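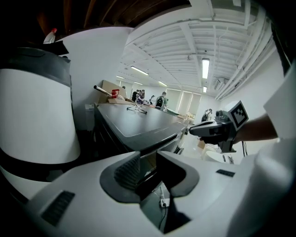 If a new starter can't read the rule and follow it before their first cup of tea, it's too long, according to Meenakshi Tripathi, and that one remark has ended up shaping the whole of the new good practice guide for hand-held gripper work, which came out in January and is already pinned up in more workshops than its authors expected.

The guide is the work of Drikia and Nasus, two groups that collect hand movements for teaching robots. Both had been keeping house rules of their own for years, and the two sets disagreed on nearly everything, down to which hand you should pick up first. Put together they came to 131 separate rules. The new version fits on four sides of paper, in plain words, and it's a real pleasure to read!

Much of it deals with the markers, the black-and-white patterned squares fixed to the grippers so that a camera can work out where each one is. Under the guide, a marker has to be checked for scratches, dirt and lifting corners at the start of every session, and again after any break. A damaged one is replaced whole. Nobody is to touch it up with a pen (several people admitted to this at the drafting meetings, and there was a good deal of laughter).

Then there are the cables. Drikia wanted them clipped to the forearm, Nasus wanted them left hanging, and the argument ran for most of an afternoon. The wording they settled on says the person holding the grippers must be able to straighten both arms fully without feeling a tug, and leaves the clips up to each site. Anyone working near them walks behind, never between the operator and the table.

Lalit Khurana, who tested the draft with his own team at Endix, was pleased to see rest breaks written in as a rule. In the old house rules they were a suggestion, and people skipped them when a session was going well. "Your wrists go first and your concentration goes straight after," he said. "We had good people making sloppy recordings at four in the afternoon and wondering why."

His team ran 229 sessions with the draft and threw out far fewer recordings than usual, though he is careful to say that they had also changed their lighting in the meantime. Kerstin Sandberg, one of the editors, would like to see the same trial done at a second site before anyone makes big claims.

Consent gets a page to itself. Anyone who might come into view has to be told before recording starts, and can ask for a session to be deleted afterwards, with no reason given. Visitors are covered too, and so are staff who just happen to be crossing the room. Girish Bhatia argued hard for that part, and it's lovely to see it sitting near the front, well before the technical pages.

The starting checks, which can be copied out and put on the wall, read as follows:

Look over every marker, both hands.
Stretch both arms and feel for any pull on the cables.
Check that each gripper opens and closes all the way.
Tell everybody in the room that recording is about to begin.
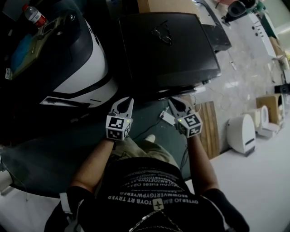 What happens next

Comments are open until the end of April, and 125 have come in already, most of them on the rest breaks and a surprising number on gloves. The editors plan to answer each one in writing. A second edition should follow in the autumn, with a new section on left-handed operators and clearer wording on how to store grippers overnight.

Printed copies are free to schools and small workshops while they last.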